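Stidero
Home Opinion Interviews Culture Podcast About

7 min read

Nevzat Ateş wants his comment section back

He's on the phone before I've found a pen. Nevzat Ateş talks fast, doesn't like small talk, and has been up since five writing a column he's now decided to bin. "It was a whinge," he says. "I've written that one before."

The one he's written before is about speech. Who gets to have it, who gets told off for having it. Ateş runs Toprak, a newsletter out of a spare room in Bikby, and for most of its life it's been the sort of thing people either forward to their whole family or complain about to his hosting company. He's conservative on most things, old-fashioned union on a couple of others, and allergic to being managed.

So when Bikby council put out its draft "respectful participation" policy in December, right before everyone knocked off for the summer, he read all 34 pages of it. Twice, he reckons.

"It says you can be removed from a public meeting for a contribution that causes discomfort. Discomfort! I've been to those meetings. The rates notice causes discomfort."
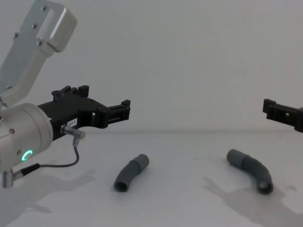 The policy would cover public question time, council's social media pages and the written submissions people send in on planning and so forth. Staff could decline to publish a submission if the tone was judged to be unwelcoming. No definition of unwelcoming. Ateş went looking for one and found a footnote pointing to an appendix, and the appendix wasn't attached.

"I rang them. Very nice young woman, she said the appendix was still being consulted on. With who? She couldn't say. So we're being asked to comment on the rules about commenting, and the rules aren't there."

I put the other side to him. Councillors cop a lot of rubbish. One quit last term over messages sent to her home. Surely there's a line.

"Course there's a line. It's called the law. Threatening someone is a crime, stalking is a crime, go and enforce it, I'll hold the door for the copper. What they've done is take one grub with a keyboard and use him to shut up a retiree who's cranky about a car park."

He gets louder here. Then apologises, then gets louder again.

His own submission ran to 763 words. He knows becuase the online form rejected it at first for length, and he had to ring about that too. It's up on Toprak in full. The main ask is plain enough — strike "discomfort", strike "unwelcoming", put in the words the criminal law already uses and leave it there.

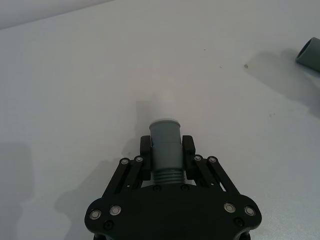 A grey pipe fitting held upright in a black gripper, over a white tabletop.

What about his own comments, though? Toprak shut its comment section last year. Awkward, for a bloke in his position. He knew it was coming.

"Yep. Guilty. I was tired. It was me moderating, one person, and I was getting up at night to read two old mates call each other fascists over the daylight saving thing." Long breath. "But it's my newsletter. I'm not a government. Anyone who doesn't like it can start their own, costs nothing. You can't start your own council."

Fair distinction. Also a convenient one, I say, and he laughs and says put that in.

He's reopening them anyway. Real names, subscribers only, three rules, and one of the three is about swearing at his mum, who reads it. He's been testing the set-up with a few regulars on Womau, the forum a lot of the local crowd drifted to, and says the quality's better than he remembers. "Or I'm less of a sook."
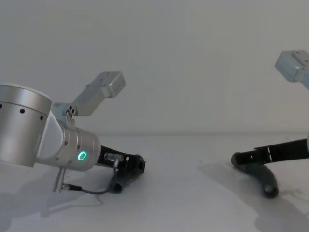
Where he and I part ways is on motive. I think the draft is a lazy piece of work by people who've been to too many workshops. Ateş thinks it's a habit of mind, and that it's spread from the universities to HR to the town hall and won't stop there.

"They don't think they're censors. They think they're hosts. Everyone's a guest at their dinner party and they've got the guest list. Well I pay rates, mate. I'm not a guest."

Would he ever run for council himself? He's been asked. His wife said no before he'd finsihed telling her, and he sounds relieved about it. He did say he'd speak at the next meeting if he gets a slot at question time, which under the current rules is a two minute limit, names out of a box. Under the draft it would be questions lodged ahead in writing and checked for tone.

"So get in while you can," he says, and then he has to go, the kettle or the door, couldn't hear which. He rang back at 3 to change one word in a quote. I've left it how he said it the first time.

Related
The town hall meeting is dying and we let it
Who reads your submission? A former staffer explains
Rates, roads, rubbish: what councils used to be for
Podcast: Can you be rude to a public servant?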